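Chapter 8
Caffeine: absorption, metabolism and clearance

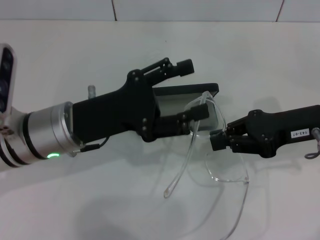 Caffeine is absorbed almost completely from the stomach and small intestine, and most of it is broken down in the liver by a single enzyme. The rate of breakdown differs widely between people, so one dose can produce quite different blood levels in two drinkers of the same body mass. Measuring those levels is routine bench work, and the usual precautions apply: clear plastic safety glasses, of the kind shown at the start of this chapter, are to be worn for every exercise in it.

The chapter draws on two data sets. The Treltville survey recorded the daily coffee and tea intake of 1,005 adults by questionnaire. The smaller Hulside trial took saliva samples from 187 of its own participants after a measured drink, and excluded 26 others who had taken caffeine that morning. Intake and clearance are separate quantities - a questionnaire can estimate the first but gives no information on the second.

Section 8.1 defines half-life and works through its calculation. Section 8.2 covers the effects of smoking, pregnancy and liver disease. Section 8.3 deals with sampling error, including the labelling and storage of saliva tubes. Readers should revise logarithms before starting Section 8.1.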